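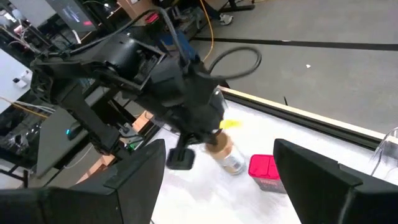 Grusance Help Pages
Onen table covers and Givis containers: frequently asked questions

Care, use and ordering. Last revised in November. Questions on delivery charges and payment are on a separate page.

TABLE COVERS

What is the Onen cover for?
It is a soft white layer for worktops and tables where bottles, jars and small containers are set down often. It reduces noise and protects the surface from scratches. It is not a heat mat. Do not place pans, irons or hot dishes on it.

Does it lie completely flat?
Not at first. The cover is sold rolled and keeps a slight curl at the ends for a day or two. Fine wrinkles in the surface are normal and do not affect use. Rolling it the opposite way for an hour before laying it speeds things up. Ironing does not, and will mark the material permanently.

Will a tall bottle stand up on it?
Usually. A narrow base sinks a little into any soft surface, so a tall bottle stands less firmly than it would on bare wood or stone. As a guide, bottles up to 300 ml are stable if the base is flat. Larger ones should go at the back of the table, or directly on the table beside the cover.

How do I clean it?
Wipe with a damp cloth and a little washing-up liquid, then wipe again with plain water. Leave it flat until dry. Oil should be blotted first with kitchen paper – rubbing pushes it further in. Bleach causes yellowing. The cover cannot go in the washing machine.

Can I cut it to size?
Yes, with sharp scissors or a knife and a metal rule. Mark the underside. Cut covers cannot be returned.

CONTAINERS

What does the divided lid do?
The lid of the Givis container has two compartments. Each has its own flap, and they open separately. Small items that would get lost in the body can be kept at the top: clips in one side, pins in the other, for example. The body itself is a single space.

Is the container watertight?
No. It resists splashes when closed. It should not be used for liquids or carried in a bag with anything wet inside it.

Can it be used for food?
Dry food only, such as seeds, tea or wrapped sweets. If it has held buttons, screws or cosmetics, do not use it for food afterwards.

The body is tinted. Can I still see what is inside?
Light and brightly coloured contents show through. Dark contents do not show well, particularly in a cupboard. We suggest a paper label on the side facing out. Labels stuck on the lid are hidden as soon as containers are stacked.

How do I remove the printed label from the body?
Soak the container in warm water for 9 minutes and peel from a corner. Any remaining glue comes off with cooking oil on a cloth. Wash in soapy water afterwards. Acetone clouds the plastic and must not be used.

The pink lid has faded. Is this a fault?
Strong sunlight fades all the coloured lids, pink more quickly than the others. Fading is not covered by the guarantee. Replacement lids are sold singly under part number 478 and fit both depths of container.

Can it go in the dishwasher?
The body can, on the top shelf. The lid should be washed by hand, as the hinges of the flaps loosen with repeated heat.

BOTTLES ON THE SAME TABLE

Can bottles be stored lying down?
Only if the cap is a screw type and the seal is sound. Flip tops and pumps leak when laid flat, often slowly enough that the loss is not noticed for several days. To test a bottle, lay it on kitchen paper overnight with the cap closed.

The printing on my metallic bottle is coming off. What can I do?
Faint printing cannot be restored. Cover what is left with clear tape before it becomes unreadable, and copy the contents and the use-by date on to a separate label. Alcohol-based cleaners remove most printing from shiny surfaces.

How should I arrange bottles and containers together?
Put containers along one side with the flaps facing you, and bottles where they can be lifted without reaching over an open lid. Leave a hand's width between items that are used often.

ORDERS AND RETURNS

How long is the guarantee?
It is 2 years on covers and containers, from the date of delivery. Keep the dispatch note. The guarantee covers split seams, broken hinges and cracked bodies, but excludes cuts, stains and heat damage.

A flap has snapped off. Do I need to send the container back?
Keep the body and send a photograph of the hinge with your order number. If the claim is accepted, a new lid is posted. The broken one can be thrown away after that.

Page text: Tamošiūnaitė, product support, Grusance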